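Wrist view in sim: fingers in shot or not?
Started by anel_cele, July, 2 min read

anel_cele: Building a two-finger arm in the garage, project name Plestum. Before I print the wrist bracket I'm setting the camera mount in simulation. Current offset is 13 mm forward of the flange, tilted down. Both fingertips stay in view when open.
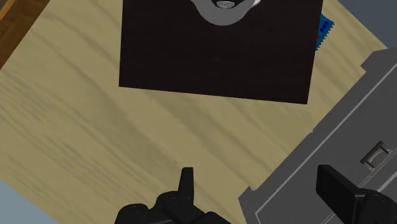
Wrist view, gripper open, dark board ahead and cabinet at right.

The gray round item on the board is only partly in view at this pose. Tilt up, or leave it?

oosthuizen: Tilt up 3 degrees. The fingers take the whole bottom band and you need the target more than you need the housings.

glykeria_t: Disagree. If you lose the fingertips you lose the only reference for closing. Move the start pose back and keep the tilt.

oosthuizen: Joint encoders give you the closing reference.

glykeria_t: On printed gears with backlash? I ran 412 grasps on mine and stopped trusting them.

zakus: Check the cabinet too. The right finger overlaps it from this angle, and dark gray behind black is poor contrast. I'd lighten the cabinet material.

anel_cele: Keeping the tilt, moving the start pose back. Will post both versions.

Contact | Plarnness Forums | Back to top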